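Bitlow Drawer and Cabinet Task Pack

Simulation add-on for the Bitlow Bench environment

Overview

The Drawer and Cabinet Task Pack adds articulated storage furniture to a Bitlow Bench installation. It is meant for teams that train or test arm policies on opening, closing and retrieving tasks and want repeatable contact behavior without building their own furniture models.

The pack contains 14 task definitions and 545 starting states. Each starting state fixes the cabinet pose, the position of every drawer, the arm configuration and the placement of loose items on the table. Starting states are stored as plain text files and can be edited by hand.

What the tasks cover

Drawer tasks come in three groups: pull to a target extension, push to closed, and retrieve an item with the drawer already open. Target extension is given as a fraction of full travel. Push tasks may be completed with the fingertips, the side of the gripper or the wrist housing, unless the strict contact option is set. With strict contact on, only the fingertips count, and any other touch ends the run and is logged as a fault.

Cabinets are supplied with knobs or bar pulls. Knob size and spacing can be varied within one cabinet. Joint friction and end-stop stiffness are set per drawer, so a stiff top drawer and a free-running bottom drawer can be tested in the same session.

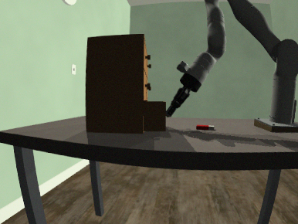

Bottom drawer open, fingertip beside the drawer front. Table-mounted arm, green-wall room.

Rooms and lighting

Two room sets are included, Jalard and Zillel. Each has selectable wall colors and floor textures. Shadows are on by default and can be switched off for faster batch runs. Wall and floor textures have no effect on the physics step, and changing them will not alter a result that was produced from state input alone. Policies that take camera input should be tested across both sets.

Loose items on the table are treated as rigid bodies. They can be left in as clutter, used as retrieval targets, or removed with a single setting. Clutter that leaves the tabletop during a run is recorded in the log but does not end the run by default.

Arm support

Arms are loaded from a standard description file. The base plate position is set in table coordinates and must lie on the tabletop; the loader rejects a base pose that intersects the cabinet. Two-finger grippers are supported at full contact detail. Suction tools load and move correctly but have no grip model in this release.

Users moving from the older Cadwaladr format should run the converter before first use. The converter keeps joint limits and link masses. It does not carry over custom collision shapes — these have to be assigned again in the new file.

Logging

Each run writes joint positions, commanded actions, contact pairs and drawer travel at every control step. Rendered frames are optional and are saved separately from the state log. The success flag is computed from drawer travel or item position only and takes no account of the path used.

Known limits

Drawers may jitter when friction is set to zero and the control step is longer than the default. Thin items placed flat on the table can be hard to grasp with wide fingertip models; raising the contact point count helps, at a cost in speed. Cabinet doors on hinges are not part of this pack.

Ordering

Part number: 1078
Single-seat license: $877, one payment
Updates: included for the current major version
Delivery: download link and license key by email
Requires: Bitlow Bench, current major version
Next release: October, adds a grip model for suction tools

Site licenses are quoted on request. Evaluation copies include one drawer task and the Jalard room set, with no time limit.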